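Gekonham Grip Studio
Alignment, review and export software for two-handed gripper recordings

Version 20, released November 27, 2025

Overview

Gekonham Grip Studio is a desktop program for teams who teach manipulation by hand. The operator works with two hand-held grippers, and the software turns the recordings into clean episodes that a planner or a learned policy can use. It was written first for our own laboratory in Teten, where we lost many evenings to time stamps that did not agree with each other. Now it is sold as a separate product, with or without our recording hardware.

The program does three jobs. It brings the video streams and the finger positions to one common clock. It estimates the path of each gripper in the space of the table. And it gives the reviewer a fast way to accept, cut or reject an episode before it goes to training.

Views in the episode browser

The browser shows the close view from a gripper and the wide view from the head. Each view can be opened alone at full size, with the finger opening drawn as a curve under it. The pictures are without the overlay, so that you can judge the material itself.
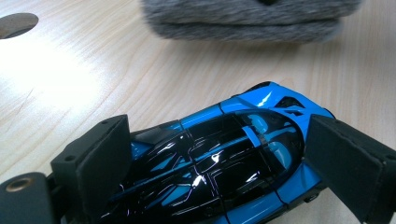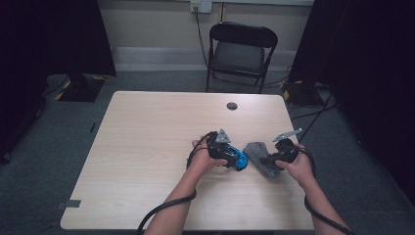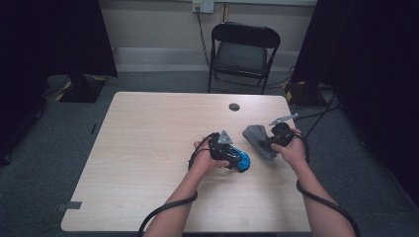 What the software does with each view

Close view. Between the finger pads, a glossy object such as the blue and black model car is a difficult case for tracking. White reflections move over the paint when the gripper moves, and a simple feature tracker will follow the reflection and not the body. Grip Studio makes a mask for the object between the fingers and computes the camera motion only from what remains. A table with visible wood grain is very helpful for this step. If your table is plain white, please read the chapter "Poor surfaces" in the manual before you record.

Head view. The wide view is used for the relation between left and right. Soft things, for example a gray cloth between the two grippers, have no fixed shape, and we do not try to fit a model to them. The software stores a region outline and a contact estimate for each hand. When one gripper hides the cloth, the estimate gets a lower confidence and the curve is drawn in a lighter color.

Main functions

Clock alignment: automatic, with manual correction in steps of one video image.
Path estimation: six degrees of freedom for each gripper, with a confidence value at every point.
Episode cutting: suggested start and end from the finger opening, which the reviewer can move with the arrow keys.
Reject reasons: a short list that you can edit. Our default list has "lost tracking", "hand hides object" and "wrong task".
Export: joint file for both hands, or separate files for left and right.
Scripting: all functions can be called from Python without the window.

Planner connection

The exported paths can be sent directly to the Kastov planner module. It checks if your robot arm can reach every point and marks the parts where the two arms would come too near to each other. The check is done on the recorded path, and the path is not changed without your permission. Kastov is licensed separately.

Limits you should know

Very fast wrist turns still give gaps in the path. Transparent objects are masked badly, and we recommend to draw the mask by hand. The contact estimate is a visual estimate and does not replace a force sensor.

Requirements and licenses

A computer with a dedicated graphics card and 50 GB of free disk space is necessary. Recordings made since August open without conversion. Older ones must be converted one time with the tool in the Extras menu.

Single seat, one year: 456 euros
Laboratory license, unlimited seats at one address, one year: 764 euros

Updates are included during the license year. Orders and trial keys are handled by Myrtle Schumacher in our Greenberg office. Please write in your message which robot arm you use and if you need the Kastov module.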